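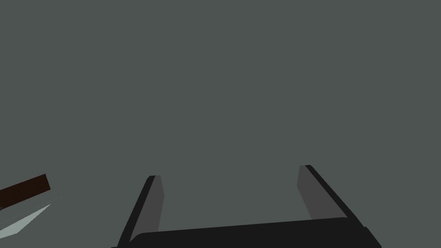 *Wrist view in the simulator, fingers wide open and nothing between them yet.*

I've spent most of January looking at pictures like this one, and I've come round to an opinion that will annoy some of my friends: if you want to compare two grippers, start in the sim and stay there longer than feels decent.

I used to think the opposite. When Kieran Costello and I set up our little bench in Jokcombe, we had a proper row about it. He wanted every finger design tried in simulation first. I wanted to bolt things on and see what they dropped. I won, and we lost the best part of a winter to loose screws, a sulking controller and a cable that only worked if you held it just so. Did we learn which gripper was better? We did not! We learned a lot about cables.

So this time I gave in. Two designs: the Seline, with long fingers that lean in towards each other, and the Butt, which is stubby and square (yes, that's its name, and yes, we've made all the jokes). Each got 200 tries at picking up the same handful of parts, with the same arm, the same camera position and the same starting poses. It ran overnight while I slept, and I can't tell you how much I enjoyed that bit.

The camera is where it got interesting for me. From the wrist you get the fingertips, a big stretch of plain surface and whatever parts happen to poke into a corner. My first reaction was that it's a rubbish view – half the time the thing you want is barely in it. But that's also what the controller has to work with, and I think people who judge grippers from a nice wide side-on camera are kidding themselves. You see the whole table and think, well, obviously go left a bit. The controller can't see your lovely wide shot. If the fingers block the part at the last moment, you want to know that before you've paid for them.

Seline missed 21 of its 200, and Butt missed fewer, which I hadn't expected and which cost me a curry. Most of the Seline misses came late on, when the tips were nearly closed and the part was hiding behind one of them. I'd never have spotted that on the bench. I'd have blamed the cable.

Now, the case against. Hammad Tarar over at Zellbridge read my numbers and told me, quite kindly, that I'd measured how well two shapes pick up other shapes in a world with no dust. He's right about the dust. Our sim surface is one flat colour with no texture at all, and real benches have scratches and glare and crumbs. Friction is a guess too, and I don't trust mine much. He'd rather have 20 real picks than 200 pretend ones, and if I had to bet money on a part going out to a customer, so would I.

But that's the last step, and my grumble is with people who make it the first. Do the boring comparison where you can repeat it exactly, throw out the design that's plainly worse, then go and get crumbs on the other one. I've got 100 real picks with the Butt to get through next, and Kieran has bought a new cable.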